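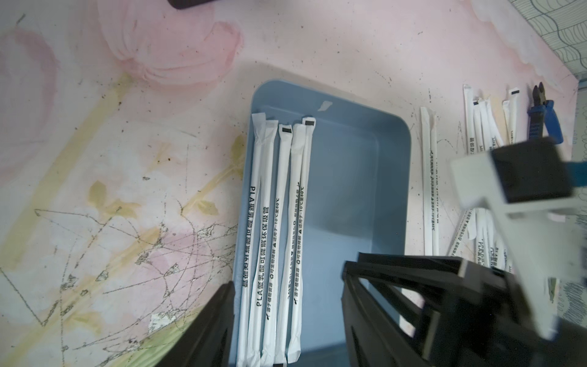
Right arm: stale setpoint after bus dropout

Wednesday, June 21, 2023
By the Cell B bench, Trarcombe
3 comments | 2 shares

Run 806, Alvarado straw task, both arms live. The right arm lost its servo bus during a descent to the tray, held for 700 ms, then came back and drove straight at a target it should have thrown away. Gripper contacted the tray rim and kept pushing until I hit the stop. No injury, no hands in the cell. Logging it as a safety matter anyway. The arm moved under power with the supervisor still reporting FAULT, and that combination is supposed to be impossible.

Sequence from the log, with the clock at zero on the first missed reply:

0 ms: right wrist pitch stops answering. Elbow and shoulder still fine.
8 ms: supervisor flags the missed reply and retries.
24 ms: whole right bus silent. Supervisor sets FAULT and sends torque-off to every right joint. None of them acknowledge, as you would expect on a dead bus.
700 ms: bus returns. Joints report healthy. Torque is still on.
704 ms: wrist pitch and elbow begin to move.
Stop button at a little over two seconds.

The torque-off was sent once and never repeated. The joints never heard it. They have their own hold behavior on loss of comms (stay where you are, keep torque), and that part worked. When the bus came up, the Daloveo board flushed its transmit queue, and at the head of the queue were position targets from before the dropout. The joints did what they were told.

Peak current on the elbow was under the trip level for the entire push, so the overcurrent check did not help. That level was set last October for the heavier gripper fingers and has not been revisited. Too generous for anything we run now.

What I checked, in order.

1. Supply. Logged at the base for both arms. No sag on either one. Ruled out.

2. Software load. CPU on the control PC was low and the left arm loop never missed a cycle. Same process, same timer. Ruled out as the trigger.

3. Connector at the right arm base. Pushed it sideways with a plastic spudger, torque off, bus polling only. Dropouts. Let go, it recovers. Repeated until I was satisfied, then did the same at the elbow and wrist connectors and got nothing.

4. Cable flex. Moved the right arm by hand through the full descent path with the bus polling. Dropouts in one region only, low and well across toward the left side of the work area. With the base cable freed from its fastener they went away. Put the fastener back, they returned.

So the trigger is mechanical. In the low reach the cable run tightens and loads the base connector. The replacement cables came from Grilbridge as one batch with a fixed length, and the path they take on the right arm uses all of it. The slack that ought to be at the base is not there.
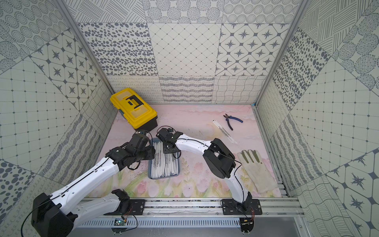
The left arm got a cable from the same batch. I ran steps 3 and 4 on it and could not get a single missed reply. Its targets sit closer in, at least for this task, so the run never pulls as hard. I would not count on that if the layout changes. Anybody moving the toolbox or the tray to a new start position should redo the flex check first.

Reproducing the second half of the fault was easier. Right arm parked high, nothing underneath, speed limit at the lowest setting. Start a slow move, pull the base connector, wait, plug back in. Arm resumes toward the old target every time. With the queue flushed by hand before reconnecting, it stays put. I also tried it with the supervisor killed entirely and the result is the same, which says the stale targets live on the board and not in our code. The missing retry on torque-off is ours.

One thing I had wrong for most of the morning: I assumed the FAULT lamp state came from the joints. It comes from the supervisor's own variable. The lamp says what the supervisor asked for. It has never said what the joints are doing. The cell procedure has us check that lamp before reaching in, and the procedure has to change today, ahead of any code.

Changes made

-- Torque-off now repeats every cycle until each joint acknowledges. If a joint has not acknowledged, the state shown is UNCONFIRMED, never FAULT.
-- On any bus loss the board queue is cleared before the first new write. Daloveo has a reset command for this. We were not calling it.
-- On rejoin, the first target written to each joint is its own measured position.
-- Any gap longer than three cycles requires a manual re-arm.
-- Overcurrent trip on both elbows lowered. New value is in the config with a dated comment.

Not changed yet

-- Base cable on the right arm is only rerouted, with the fastener left off. Longer cables needed for both arms. Measured the right side at full reach with a proper service loop: 171 mm more than what is fitted.
-- Stop button still cuts motor power through a relay with no feedback contact. It worked. I would like to know that it worked without having to look at the arm.
-- Tray is not fixed down. During the push it slid, and that probably saved the fingers. Leaving it loose.

Retest after the changes: pulled the base connector during slow moves, at high, mid and low poses. Arm held, state went to UNCONFIRMED, then FAULT on reconnect once the joints acknowledged, and no motion until re-arm. Repeated with the left arm, same result. Did not test at full task speed. That waits for the new cables.

Data: run 806 is marked bad and stays out of the Alvarado set. Going back through earlier runs for short right-bus gaps, I found a few that recovered inside three cycles and show a small wrist twitch on rejoin. They look harmless on playback but the recorded action and the real motion disagree for that stretch. Marked for review, not deleted. The script is in the cell folder under tools/busgap; it takes a run directory and prints every gap with its length and the joint that went first.

Interim rule for the cell until the relay feedback is in: stop button pressed and motor supply switched off at the wall before anyone reaches past the front rail. This covers resetting straws between runs too. It is slow. The arms come up in a different pose each time and have to be re-homed, so allow for that when planning a session.

Still open: why the wrist pitch dropped first and the rest a few cycles later, if the fault is at the base. A bad base connector ought to take out everything together. It could be marginal signal level, with the farthest joint failing before the near ones. Need the scope on it, at the base and at the wrist, same trigger. Scope is booked through the end of the week.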